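Open afternoon at the Katiyar workshop, Plusthorpe

What a turnout! Our June visit to the robotics group at Katiyar filled up in two days, and 20 of us squeezed in at 2 pm to see how a two-armed robot gets taught its household chores. Ankit Dhillon met us at the door and let everyone ask as many questions as they liked (we had plenty).

Shanti Prajapati explained that the robot learns from people doing the job first, over and over. The dusting task alone has 217 runs behind it so far, and she's aiming for 700.

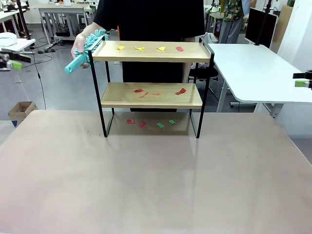 Dusting was my favourite stop of the day. The crumbs are bits of coloured paper, red, yellow and green, scattered over both boards of a little shelf and the tabletop underneath, and the fluffy turquoise duster is the sort you'd have in your own cupboard. Madhu Pathak is taking names for the Mistport trip now.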